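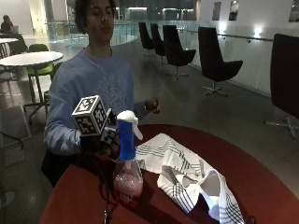
Open day at the Brerkance project, Standville

2022-07-29

The Brerkance project opened its work to the public this month on the upper floor of the Standville building, and I attended on behalf of our reading group at Dullby. The programme promised a demonstration of how people teach robots to handle household objects. I had expected a lecture with slides. Visitors were instead invited to stand near the tables and watch the work being done.

The opening remarks were brief. The project began last October and is meant to collect recordings of ordinary hand movements, which are later used in the training of robot arms. The target for the first stage is 1,000 recorded tasks, of which 395 had been completed by the morning of the open day. Each task lasts no more than 30 seconds.
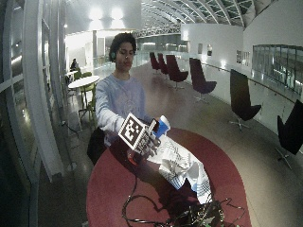

The project team explained that a robot cannot learn much from film alone. It must also be told where the hand is and how it is turned, and the printed black-and-white squares serve that purpose. A camera can find such a square quickly and work out its position, even when the hand is moving. The glove adds its own readings, and the two sets of data are matched afterwards.

Visitors were asked to keep clear of the cables and to avoid standing between the camera and the table. Both requests were reasonable, although the second proved difficult for those of us at the back.
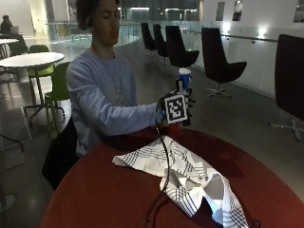 I was interested to learn that the objects are chosen for being awkward. A paper cup gives way if it is held too firmly. Cloth never lies in the same shape twice, and the team regards it as the hardest item on its list – harder than glass, which at least keeps its form. A spray bottle calls for one grip to lift it and another to use it.

Questions were taken after the demonstration. One visitor asked whether recordings made by one person would suit a robot intended for many homes. The reply was that a wide range of hands is needed, and that the project hopes to invite members of the public to take part in the next stage. Another asked about cost. The gloves used at Standville were built to a design known as Siriwan, and the parts for one pair come to £900, a lower figure than I had supposed.
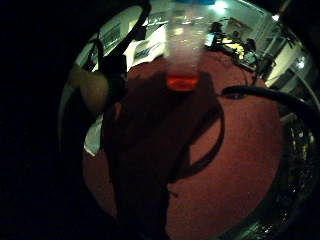

A clear cup held up over the red surface, with a little orange-red liquid at the bottom.

The session closed with a short discussion on how the recordings will be stored. Our reading group will take up the subject of robots in the home at its October meeting, and I have asked the project for a copy of the printed programme so that it may be passed round beforehand.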